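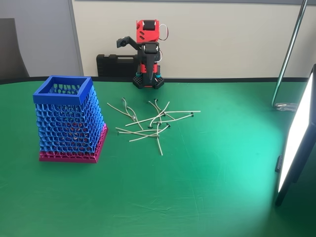 It was put to the department after the last session that a seller who knows the cost of materials already knows the lowest price that can be charged. The remark is a useful starting point for this unit, as it describes how many small producers set their first prices. It leaves out every cost that is paid whether or not anything is sold.

Flaltedville Evening Program
Small Business Accounting, Unit 4: Fixed Costs, Variable Costs and the Break-Even Point
Handout issued Tuesday, January 16, 2018

4.1 Terms used in this unit

A fixed cost stays the same over the period under study, whatever the volume of sales. Rent on a workroom, insurance, a trade license and the annual fee for a market stall are fixed costs. A variable cost rises with each unit made or sold. Wax, fabric, labels, boxes, card fees and postage are usual cases.

Some costs are mixed. A telephone plan may carry a monthly charge together with a charge for calls. In this course a mixed cost is split into its two parts and each part is entered under the proper heading. Where the split cannot be made from the invoices, students should state the method used to estimate it.

The contribution of a unit is its selling price less its variable cost. It is the amount each sale supplies toward the fixed costs and, once those are covered, toward profit.

4.2 The break-even calculation

The break-even point in units is found by dividing total fixed costs by the contribution per unit. The result is rounded up to the next whole unit.

Consider Iduvine, a workshop that sells a single product, a boxed gift set, at $65. Variable cost is $30 per set. Fixed costs for the year are $3472.

Contribution per set: 65 - 30 = $35
Break-even point: 3472 / 35 = 99.2, rounded up to 100 sets

At 100 sets the contribution is $3500, which leaves a profit of $28. At 99 sets the contribution is $3465 and the workshop shows a loss of $7.

Students often divide fixed costs by the selling price. This gives an answer that is much too low, and it will not receive partial credit on the April test.

4.3 The effect of a discount

Suppose Iduvine lowers its price by 20 percent for the whole year. The new price is $52. Variable cost is unchanged, and the contribution falls to $22.

Break-even point: 3472 / 22 = 157.8, rounded up to 158 sets

A price cut of one fifth has therefore raised the required volume by more than half. The reason lies in the contribution, which has dropped from $35 to $22. The owner must judge whether the lower price will bring in enough new buyers, and whether the workshop has the hours to serve them.
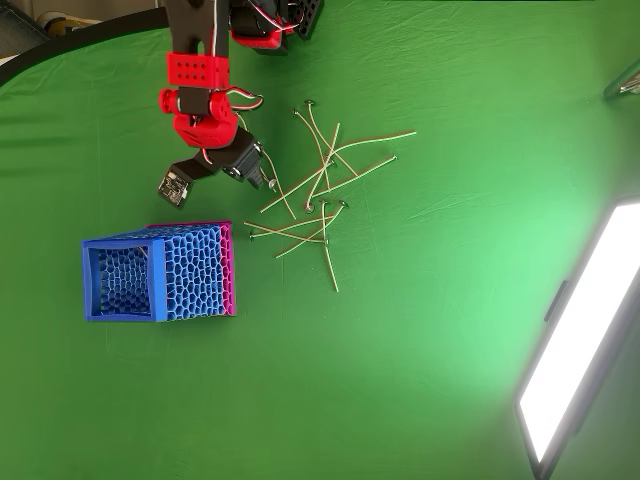 The same method applies to an increase in variable cost. If the supplier of the boxes raises its charge and the selling price is held, the contribution falls by the full amount of the increase. Students should work this case for themselves using a figure of their own choice and bring the result to the next meeting.

4.4 Labor of the owner

The treatment of the owner's own time causes more disagreement than any other point in this unit. Two treatments are accepted. Under the first, the owner's time is left out of the costs, and the profit shown is understood to include payment for that work. Under the second, a wage is entered as a cost. It is fixed if the owner draws the same sum each month, and variable if it is reckoned by the piece.

Either treatment may be used in written work. It must be stated at the top of the page and kept to throughout. Results prepared under different treatments should not be compared.

4.5 Limits of the method

The calculation assumes one product, one price and a steady variable cost. A business with several products must use an average contribution, weighted by the share of each product in total sales. The case of Ghauri, a bakery and coffee counter, is set out in Unit 5 and should be read in advance.

The calculation also takes no account of timing. A workshop may pass its break-even point over the year and still be unable to pay its rent in a slow month. Cash planning is covered in Unit 6.

4.6 Written work

1. Define contribution in one sentence.
2. Iltar, a bookbinder, pays for a stall by the season and for a storage unit by the month. State how each cost should be classed for a yearly calculation.
3. Using the Iduvine figures in section 4.2, find the number of sets needed for a yearly profit of $700. Show all steps.

Work is to be handed in on paper, with the unit number and the student's name on each sheet.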